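Werkstoffe im Alltag, Skript zur 3. Sitzung: Keramik, Glasur und warum Tassen Risse bekommen

Stand November 2019, wird bei Gelegenheit ergänzt 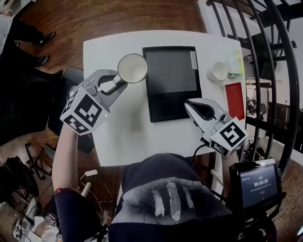

Warum springt eine Tasse manchmal, wenn man kochendes Wasser hineingießt?
Weil die Innenseite schneller warm wird als die Außenseite und sich deshalb früher ausdehnt. Die Außenwand wird dabei auf Zug beansprucht, und Zug verträgt Keramik schlecht.

So, damit sind wir eigentlich schon mitten im Thema. Wer letzte Woche gefehlt hat: Wir hatten Metalle, also verschiebbare Kristallebenen, plastische Verformung, den Löffel, den man verbiegen kann und der dann eben verbogen bleibt. Bei Keramik fällt das weg. Die Bindungen sind ionisch oder kovalent, Versetzungen wandern bei Raumtemperatur praktisch nicht, und wenn die Spannung an einer Rissspitze zu groß wird, läuft der Riss. Fertig, Scherben.

Ton, Steinzeug, Porzellan

Ich werfe im Gespräch ständig alles durcheinander und sage zu allem "Keramik", bitte machen Sie das in der Klausur nicht nach. Irdenware wird niedrig gebrannt, bis gut tausend Grad, der Scherben bleibt porös und saugt Wasser. Der klassische Blumentopf! Steinzeug wird bei etwa 1200 Grad gebrannt und ist danach weitgehend dicht, auch ohne Glasur. Porzellan besteht klassisch aus Kaolin, Feldspat und Quarz, wird noch etwas heißer gebrannt und lässt dünnwandig sogar Licht durch. Der Feldspat ist dabei das Flussmittel: Er schmilzt zuerst, zieht sich in die Poren und verkittet den Rest zu einer glasigen Grundmasse.

Im Dünnschliff (die Schliffe hat Idrisa Kimaro angefertigt, sie liegen im Praktikumsraum im grauen Schrank) erkennt man die Quarzkörner mit einem feinen Saum aus Rissen. Der kommt vom Quarzsprung. Bei 573 Grad wechselt Quarz seine Kristallform und ändert dabei schlagartig sein Volumen. Wer zu schnell abkühlt, bekommt Kühlrisse, und jede Töpferin kann davon ein Lied singen. Ich auch, mein einziger Versuch an der Drehscheibe steht als Stiftehalter auf meinem Schreibtisch und hat einen Sprung von oben bis unten.

Glasur und Haarrisse

Glasur ist Glas, das auf dem Scherben aufgeschmolzen wurde. Beim Abkühlen ziehen sich beide zusammen, aber selten gleich stark. Es gibt zwei Fälle, die Sie auseinanderhalten müssen.

Erster Fall: Die Glasur schrumpft stärker als der Scherben. Dann steht sie unter Zugspannung und reißt in einem feinen Netz auf. Das nennt man Haarrisse oder, wenn es Absicht war und teurer verkauft wird, Craquelé.
Zweiter Fall: Die Glasur schrumpft etwas weniger. Dann steht sie unter Druckspannung, und das ist bei Gebrauchsgeschirr genau erwünscht, denn ein Riss muss erst diesen Druck überwinden, bevor er sich öffnen kann. Übertreibt man es, platzt die Glasur an den Kanten ab.

Kgomotso Pillay hat letztes Jahr gefragt, wieso manche Schalen erst Monate nach dem Kauf Haarrisse zeigen. Sehr gute Frage! Poröser Scherben nimmt mit der Zeit Feuchtigkeit auf und quillt minimal, und dadurch kommt die Glasur nachträglich unter Zug. Das kann auch noch nach Jahren passieren.

Thermoschock, zum Rechnen

Für eine grobe Abschätzung nehmen wir

Sigma = E · Alpha · Delta T / (1 − Ny)

mit Elastizitätsmodul E, Ausdehnungskoeffizient Alpha, Temperaturdifferenz Delta T und Querkontraktionszahl Ny. Die Formel gilt streng nur bei vollständig behinderter Dehnung, liefert also eher zu hohe Werte. Für den Vergleich zweier Werkstoffe reicht sie völlig. Schauen Sie sich an, was passiert, wenn Alpha auf ein Zehntel sinkt: Kieselglas kann man glühend ins Wasser werfen, Fensterglas besser nicht.

Was in der Formel fehlt, ist die Wärmeleitung. Eine dicke Wand baut ein größeres Temperaturgefälle auf als eine dünne, und darum übersteht die feine Teetasse den Guss oft besser als der klobige Becher. Dazu kommen Vorschäden, also Kratzer am Boden, eine kleine Macke am Rand, der Henkelansatz sowieso.

Übung bis zur nächsten Sitzung

Aufgabe 1. Berechnen Sie Sigma für Porzellan mit E = 70 GPa, Alpha = 5 · 10 hoch −6 pro Kelvin, Ny = 0,2 und Delta T = 80 K. Vergleichen Sie mit einer Zugfestigkeit von 40 MPa und schreiben Sie zwei Sätze dazu, wie Sie das Ergebnis deuten.
Aufgabe 2. Begründen Sie, warum ein Werkstück unter Druckvorspannung höhere Biegelasten aushält. Skizze genügt.
Aufgabe 3 (freiwillig). Klopfen Sie zu Hause eine heile und eine angeschlagene Tasse vorsichtig mit einem Löffel an und beschreiben Sie den Klang.

Abgabe wie immer auf Papier in das Fach von Siyabonga Matlala, maximal zwei Seiten, Namen bitte leserlich. Nächstes Mal geht es mit Glas weiter, bringen Sie den Taschenrechner mit und lesen Sie vorher den Abschnitt zur Glasübergangstemperatur.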